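Small containers (household)

Small containers are the pouches, jars, cups and packs that keep little things from wandering off. I've been adding to this entry for the Horer household wiki since October, and I still find new kinds in my own drawers!

The zippered pouch is the softest of the lot, the lidded jar is the one I reach for most, and the blister pack keeps every piece in its own clear compartment.

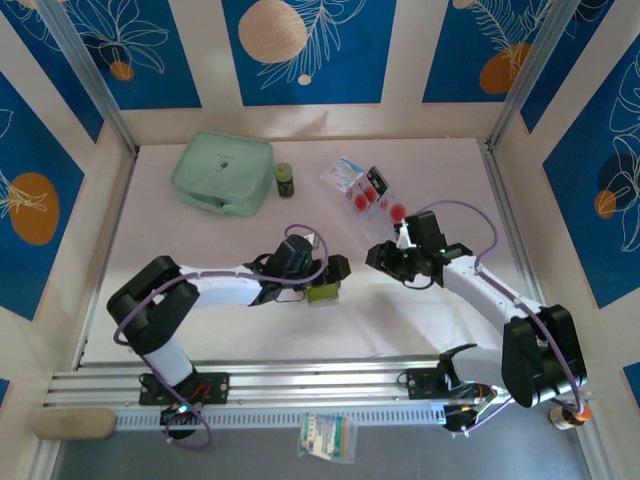

Sarpong objects that a blister pack shouldn't count, as you can't really close it again once it's been opened. Fair point, but I'm keeping it in (mine get reused until they crack).

Closures get their own section at Flurnodthorpe, our sister wiki, so I'll be quick. Zippers, screw lids and snap lids cover most of it, and then there are hinges and latches. 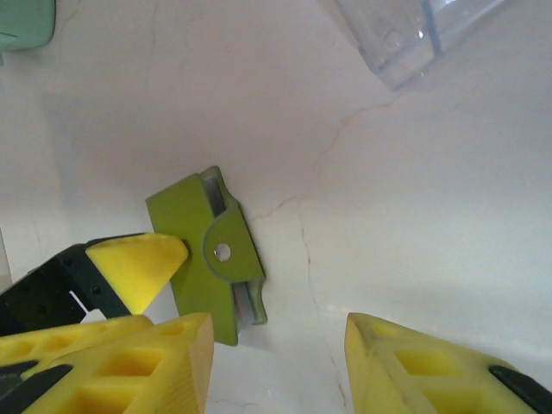
I came to hinges late, after years of losing lids. What won me over was the pin, the part everything turns on. A shiny round pin head like the one on the green plastic piece is easy to spot, and I'd check there first if a lid starts to wobble. Cups, of course, have no closure at all.

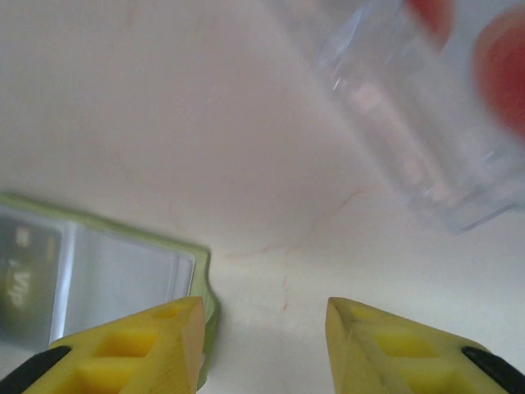
Issue 7, p. 37

Clear plastic cups are good for sorting, and they stack nicely. I keep 20 on a shelf, mostly for buttons and beads.

See also: Drawer dividers; Dandham tins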